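Magazine > Home & Living > Features

Features | Interiors | Household | Archive | Subscribe

The Folding Table

A domestic task long treated as an afterthought is receiving closer attention from those who teach household management

Last updated: Saturday, October 27, 2018

Most homes have a place where clean laundry waits. It may be the end of a bed, the seat of an armchair or the top of the dryer. At the Mellholm School of Household Practice, where the short course in textile care has run each June for 13 years, instructors regard this waiting place as the weakest point in the weekly routine. Washing and drying are now largely matters of pressing the correct button. Folding still depends on a clear surface, a settled method and a person willing to stand at the table until the work is done.

The school's course was drawn up by Tormod Dalen, a former hotel linen supervisor, and admits 29 students at a time. Its first session is given over entirely to the T-shirt. Students who arrive expecting to begin with fitted sheets are sometimes disappointed, but Mr. Dalen has declined to change the order.

"The T-shirt is the garment people own most of and fold worst," he said. "It is soft, it has no structure, and the sleeves go wherever they like. A student who can fold one well can learn the rest in an afternoon."

Instruction begins with the table. The school recommends a plain wooden top, wide enough to lay an adult shirt out in full with a hand's width to spare on either side. A bed is discouraged because the mattress gives under the hands and the fabric shifts with it. The shirt is placed face down, the hem is drawn straight and the body is smoothed from the center outward. One side is then brought over toward the middle and the sleeve is turned back upon it.
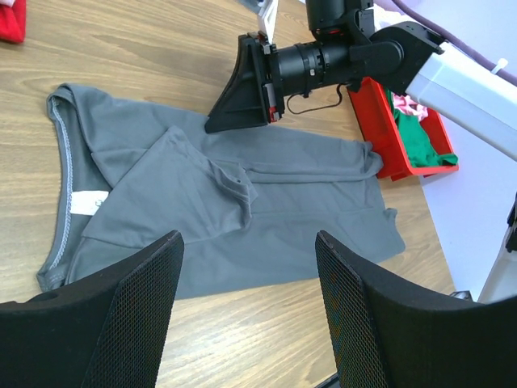
The second side follows in the same manner. Mr. Dalen asks students to pause before making the final fold across the body and to check that the two long edges run parallel. A shirt that is crooked at this stage will be crooked in the drawer, and no amount of pressing with the palm will correct it. Beginners are permitted to open the garment and start again as often as they wish. The course allots 105 minutes to the exercise, and few students leave early.

Attention is also given to the inside of the garment. The care label and the side seams tell the folder which way the shirt is turned, and students are taught to look for them before the first fold is made. Shirts that come from the dryer inside out are turned at the table, one at a time. The school advises against turning an entire load beforehand, as the garments crease again in the pile.

The question of what holds the laundry before it is folded has occupied the school for longer than might be expected. Trygve Grønli, who is responsible for equipment, favors a rigid plastic bin with open access from above, set at the far end of the table within reach of the arm. Woven baskets were used in earlier years and withdrawn after repeated complaints of snagged knitwear. Soft bags were also tried. They collapse as they empty, Mr. Grønli observed, and the last few items must be dug out from the bottom.

A bright color is preferred. In a household of several people, a red bin can be understood by all to mean clean and not yet folded, and the contents are less likely to be returned to the wash by mistake.
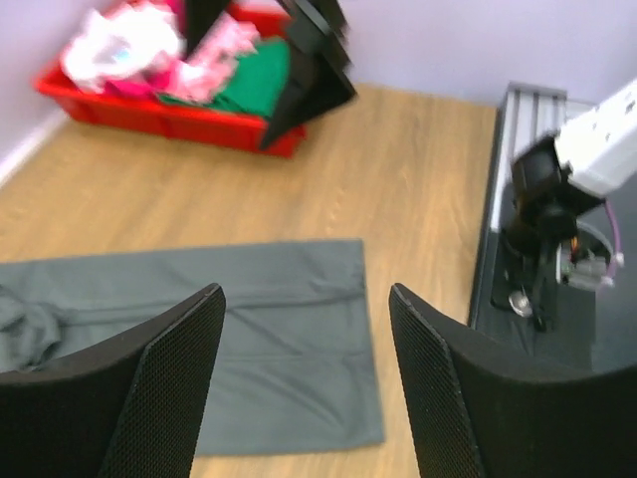 Gray cloth on the wooden tabletop, with a red bin of assorted clothes at the far end.

Sorting is kept to a minimum. The Mellholm method takes items from the bin in whatever order they present themselves and builds separate stacks along the side of the table. An alternative approach, taught at the Jindley evening institute, sorts the whole load by owner before any folding takes place. Mr. Dalen considers the Jindley practice sound for large families and unnecessary for anyone else. The two schools have exchanged visiting instructors on the matter without reaching agreement.

There is less dispute over storage. Both recommend that folded shirts stand on edge in a shallow drawer, with the rounded fold uppermost, so that each may be withdrawn without disturbing its neighbors. Heavy sweaters are better laid flat. Dish towels and other plain rectangles need only be halved and halved again.

Applications for next year's course will be accepted in writing. The fee remains 600 kroner, including the use of a table, and students are asked to bring their own laundry.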